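Demonstration operators wanted (part-time, fixed term)
Drumska -- Data Collection
Posted 2 May 2023

We are looking for four people to drive robot arms by hand and record what happens. The recordings become training examples for a system that is meant to learn to pick things up and put them down again in sensible places. I say "meant to" deliberately. If you want an advert that promises you a seat at the birth of something, Endov and Worano are both hiring and theirs are better written.

What the job is

You sit at a bench with a pair of hand controls. The arm on the other side copies your movements, a little late. You are given a task on a card, such as moving a toy fruit into a basket or taking it out again, and you do it. Then you put the objects somewhere slightly different and do it again. A full shift is 4 hours with breaks and we pay for all of it, including the time the controls are being coaxed back to life, and that time is not small.

Each operator is asked for 800 accepted episodes over the contract. An episode is one attempt at one task from start to finish. "Accepted" means a reviewer has watched it and found that the task was done, that nothing was knocked off the bench and that the operator didn't hover for half a minute deciding what to do. Episodes that fail are kept in a separate pile. We have argued at length over whether that pile is worth anything and have not settled it.

The tasks look like nursery work. They are harder than they look for the first week and duller than they look from the third week on. Applicants who tell us they find repetition soothing tend to be right about themselves. Applicants who tell us they are passionate about artificial intelligence tend to leave.
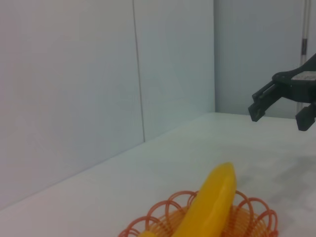 Why not just write a program that tells the arm where to go?
A written program works well while everything stays in the place it was written for, and it goes wrong when an object is moved or turned. Recorded examples are supposed to cover that variety, provided the people recording them vary things on purpose. Whether they cover enough of it is the open question in this project.

That last point is where you come in, and it is where most of our earlier data let us down. The first batch was collected by staff between other jobs. It was tidy, quick and nearly useless, as everyone had put the objects back in the same comfortable spot. The trained system did well in that spot. Move the basket a hand's width and it reached confidently for nothing. Since then we have printed placement cards, and you will be expected to follow them even when they seem silly.

Who we want

You do not need a technical background. Nobody on the bench is asked to write code. You do need steady hands, normal or corrected eyesight and the patience to write an accurate note when something has gone wrong, including when the fault was yours. We would like people who say "I closed the gripper too early" in plain words. A bad episode marked as good does more harm to us than a slow day.

Left-handed applicants are welcome, and one bench is set up for them. You can do the work seated or standing. If you have had trouble with your wrists or shoulders, please tell us before the trial so we can talk it over.

What we offer

The contract runs for 3 months from June, at 28 hours a week, with the hourly rate for the grade and paid training at the start. There may be an extension. I would not plan a mortgage on it. The money comes from a joint project with Vương, who supply the arms, and it gets renewed when the results look good, which so far has been some of the time.

You will be told what your recordings are used for. They hold the arm's movements, the camera views and your operator number, and your name is stored separately. You can ask to see your own episodes and the reviewer's remarks on them. You may disagree with the remarks; people do, and now and then the reviewer gives way.

We make no claim that this work will teach you robotics. You will learn how one kind of arm behaves, and you will get very good at noticing when a grip is about to slip. One former operator went on to a job in testing. The others went back to what they were doing before.

How to apply

Send a short letter to Eifion Gape, who runs the benches. One page is plenty. Tell him about something fiddly you have done many times over, at work or at home, and what you did when it stopped going well. A CV is optional. Please leave out any views on when machines will take over -- he has read a great many.

Those we invite will do a paid trial session at the bench, with time to get used to the controls before anything is recorded. We look at how you handle the notes sheet as much as at the episodes themselves. Questions about pay, contract terms or access to the building should go to Brayden Robichaud in the project office.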